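# Chapter 5: Storage and Shelf Life in the Home

The preceding chapter dealt with the flow of goods into a household. The present one deals with what happens to them once they are there. It covers storage places, stock rotation and the setting of a reorder point, and uses the Skelldale household survey as its main source of worked figures.

## 5.1 Terms

A *store* is any fixed place in which goods are kept until use. A *holding* is the quantity of one item in a store at a given time. The *turnover period* is the number of days in which a holding is fully used and replaced. Goods with a turnover period of nine days or fewer are classed as fast; all others are classed as slow.

The distinction governs where an item should be kept. Fast goods belong between knee and shoulder height, near the point of use. Slow goods may be kept higher, lower or in another room. In the Wustport flats, built with a single kitchen cupboard, fast and slow goods share a shelf, and the older stock tends to be pushed to the back.

Containers and everyday utensils are treated as durable goods and are left out of the turnover tables.

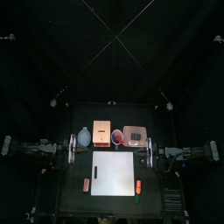
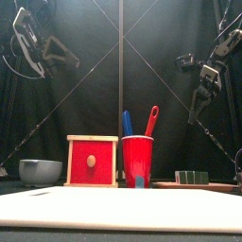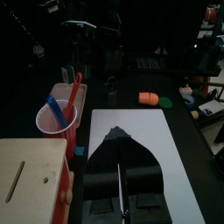

**What is a reorder point?**

The reorder point is the holding at which a new supply should be bought. It equals daily use multiplied by the number of days needed to obtain the item, plus a reserve.

## 5.2 Setting the reserve

The reserve protects against late supply and uneven use. Savolainen's rule, used throughout this book, sets it at one day's use for fast goods and five days' use for slow goods. The Jimura method, described in Chapter 9, replaces the fixed reserve with one drawn from past records. It gives lower holdings but requires a written log of every item taken from the store.

Where an item spoils, the holding must never exceed the amount that can be used within its shelf life. This limit takes priority over the reorder point. Section 5.3 applies both rules to flour, milk and lamp oil.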